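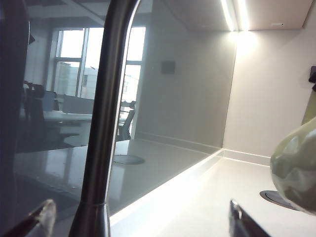
October, morning

Water hardness, kitchen tap on our floor, continued from the last page.

I repeated the titration because the first result for the Veseck sample did not agree with the second. This time I let the cold water run before filling the bottle, and I rinsed the bottle with the same water. The old bottle had a little white deposit in the neck, so I do not trust what I wrote before. Please ignore the line with the red mark.

Samples waiting: Plosville (2 bottles), Sukmont (only one, the other has a bad cap). The Sukmont water was collected from a garden well, so it should not be compared directly with the city water. I wrote this on the label also.

Procedure as usual: buffer first, then indicator, then EDTA slowly. The color change from wine red to blue is difficult to see in the evening under the lamp. Better to do it before noon. I put white paper under the flask and it helps.

The new buffer was made up to 1000 ml. I took 600 ml for our bench, and the rest is in the cold room, second shelf, with the lid closed by tape. It smells strongly of ammonia, please open it only in the hood.

Question for the Evangelista group: do they filter before titration or not? Their numbers are always lower than ours, and in their report I could not find this step.

pH meter was slow again with buffer 7. I changed the storage solution and left the electrode in it over lunch.

To do: wash the burette, order indicator, copy the table into the shared file.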